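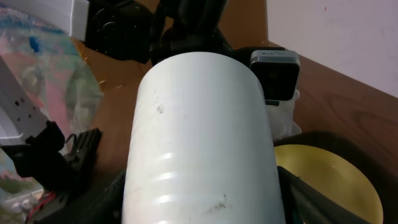

Work table: white cylinder with surface marks, clear printed bag at left.

Fernlow Kitchen Services, Support Desk
Case number: 305
Opened: 16 November 2025
Site: Bretlow, staff kitchen
Item: Presteva dish rack, gray plastic, with Caron bowls and plate
Priority: Normal
Status: Awaiting site reply

Reported problem
The site reports that small bowls placed in the rack do not stay at the angle at which they are set and come to rest against the piece beside them. Grains of rice have also been found under the rack at the end of the day. The site requests advice on loading and asks whether a replacement rack is required.

Initial response
The site was asked to take all dishes out of the rack, place it on a flat surface, and check the pegs and diagonal ribs for cracks or bending. The rack was to be turned a half turn and checked again. No damage was reported. The rack does not rock in either position.

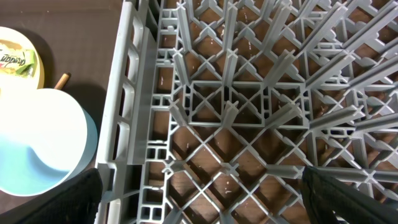 Can the rack be rinsed in place?
The rack should be taken to the sink, rinsed upside down under warm water, and left to drain before it is returned to the table.

Loading test 1
Bowls were set in the rack first, with the plate added last. The site reports that the plate pushed the nearest bowl over when it was let go. The test was repeated with the plate one row farther forward and gave the same result.

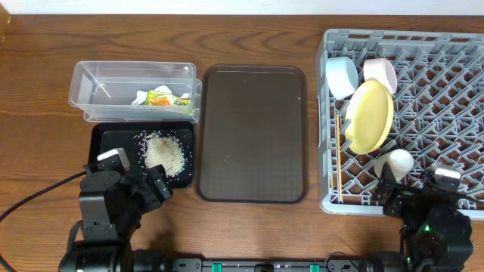
Loading test 2
The order was reversed. The plate was placed upright between two rows of pegs, and the bowls were then added on their sides with one clear row between pieces. Chopsticks were kept along the side wall. The site left the rack loaded for 40 minutes and reports no movement.

Rice residue
Grains pass through the openings in the base of the rack. Dishes are to be scraped before loading, and rice trays are to be emptied away from the rack. The table under the rack is to be wiped once the dishes have been put away.
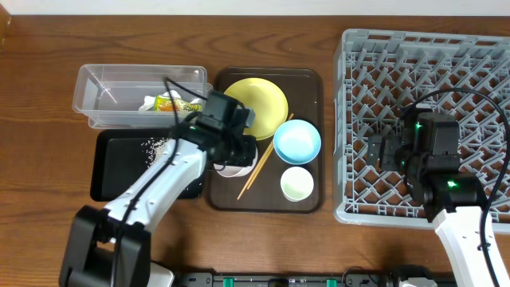 The same order applies when unloading, in reverse. Bowls and cups are removed first and the plate last. Chopsticks may be taken out at any point. Items should be set down on the serving tray without stacking until they have been checked for residue.

Finding
Replacement is not approved at present. The fault is attributed to loading order and spacing. The site is to follow the test 2 arrangement for 7 days and report any further tipping under the same case number.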